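4.2 Effect of night purging on the cooling load

The second set of tests gave us the most interesting results of the whole study. With the exhaust fan running at low speed after dark, the concrete slab in the Bruvley test building gave up much of the heat it had stored during the day, and the chiller started later the next morning. We had hoped for a delay, but the size of it was a real pleasure to see: roughly 2 hours on clear days, with the same indoor set point and the same number of people in the rooms.

The slab matters a great deal in this result. In the lightweight Galindo building, where the floors are thin and covered with carpet, the same fan schedule moved the start of the chiller only slightly. The air itself cooled quickly in both buildings, but air holds little heat, and once the fan stopped the Galindo rooms warmed again before sunrise. This agrees nicely with the simple two-node model in Section 3, and it is encouraging that such a small model can follow the measured slab temperature so closely through a full October week.

Fan energy must be counted too. We logged fan power every 30 seconds with a Stokar meter and subtracted it from the chiller savings. On mild nights the balance was clearly positive. On warm, humid nights it was close to zero, and the extra moisture brought in by the fan had to be removed by the coil in the morning. A controller that looks at outdoor dew point as well as temperature would avoid most of these poor nights, and we are eager to test one. 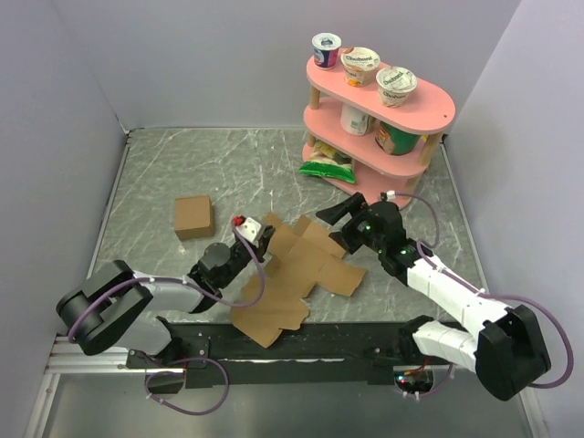 Figure 6. Yogurt cups and other containers on a three-tier shelf.

By the Movevix Building Energy Group
Manuscript revised 11th November

4.3 Choice of fan cut-off temperature

The purge was stopped when the slab surface reached 16 °C. Lower values were tried in the first days of testing and saved a little more chiller energy, but the rooms felt chilly at the start of the workday and the reheat coils came on, wasting part of the gain. Higher values left useful cooling unused. The best setting will surely depend on the climate and on how early people arrive, so we do not claim that ours will suit every building. Still, the curve of total energy against cut-off temperature is pleasantly flat near its lowest point, and a small error in the setting costs very little. The effect of slab thickness on this curve is taken up in Section 5.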